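The Board With the Holes In It

Apostolos Raptis keeps 131 shape sorters on steel shelves in a former print shop in Prirkberg, and he will hand you any of them. Most are wood. A few are tin, with lids that have gone tight over the years. He started buying them when his daughter was small and kept going after she had moved on to bicycles.

The idea has changed very little. A child has a piece and a board, and the piece goes into one hole and no other. What changes is the choice of shapes. Older boards stay with the circle, the square and the triangle. Later ones bring in stars and ovals, and some makers put two or three small openings together and treat the group as a single shape. Raptis likes those best. A child has to look at the whole cluster before trying it, he says, and that takes longer than finding the square.

The material matters too. Wood is loud and lasts. Foam is quiet, light enough for a toddler to carry across a room, and kind to bare feet at 6 in the morning. It also picks up lint – a drawback on a rug. Taller, a small workshop two streets over, sells a foam board for $72 and will cut a replacement for any piece that goes missing. Raptis has sent them plenty of business. Lost pieces are the great problem with sorters, and most of the secondhand ones he buys are short at least one.

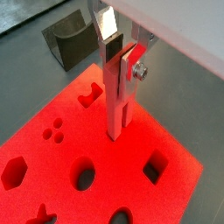
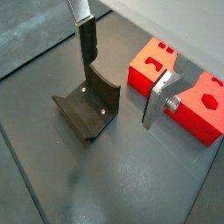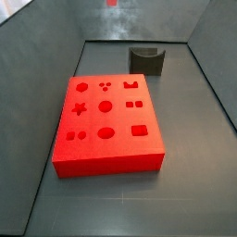 The red board has nine shapes, laid out three by three.

Raptis suggests starting a child with the circle and leaving the other pieces in a bag. Add the oval next, so the two can be compared, and then the star. The clusters can wait a few months. If a piece goes in crooked, let the child pull it out again without help.

The collection can be seen in the afternoon from October through spring. Ring the bell at the side door, as the front one sticks.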